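Progress report to Kultport, covering the period to the end of February
Project: the Nollov photo-book, first collected edition
Prepared by Vichien Ratanaporn, Ratanaporn Books

Where we are

The book is behind where the original schedule put it. Your letter asked for a plain account, so I will begin with the part I like least. Of the 17 chapters, nine are ready for the printer. The others are in various states, and I would not trust the word "nearly" in the last report, which I wrote myself.

The text is in better shape than the pictures. The long essay on the river villages has been cut by a third and reads well. The captions do not. Many were copied from the backs of old prints, where three different hands give three different years for the same market day. Our researcher believes the earliest is right. I have seen no proof of that and have asked for the dates to be left out until there is some.

Scans

Homness delivered the second batch of scans in February. They describe the files as print-ready. I had test sheets made on the paper we mean to use, and the shadows in the night photographs fill in to a flat black. Homness say this is the paper. The printer says it is the files. We are paying for one more test on a different stock, which should tell us who is right, and I have held back the last part of the Homness fee until it is done.

The dust jacket has also been tried twice. The first version put the title over the face of the boatman, which the designer defended at some length. The second is quieter and I can live with it. I remain doubtful about the silver lettering on the spine, which looked smart on screen and grey on the dummy.

Binding and print run

The plan is still for a sewn hardback with a run of 615 copies. Two members of your panel suggested a larger number on the strength of interest shown at the autumn fair. People at fairs are generous with their interest. We took names for the advance list there and few have answered the follow-up letter, so I would advise against printing more until there are paid orders to justify it.

The bindery has quoted for cloth and for printed boards. Cloth costs more and marks easily in the post. The author wants cloth. I have asked for a sample of each before we settle it, and would welcome your view, as the extra would come out of the sum set aside for the launch.

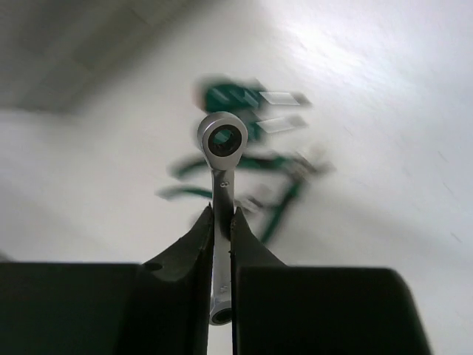 Ratcheting combination wrench, size 8.

Money

Spending is within the grant, mostly because work that should have been billed by now has not been finished. Please do not read it as a saving. Permissions are the one heading already overspent. Two families asked for a fee after first agreeing to none, and I thought it right to pay them.

What we will do next

Settle the paper and release the remaining chapters to the designer. Finish the captions, with or without dates. Get a firm slot from the printer in writing, as the present one rests on a telephone call.

I have been asked for a publication month. I would sooner give it once the new test sheets are back, and will write to you then.

V. Ratanaporn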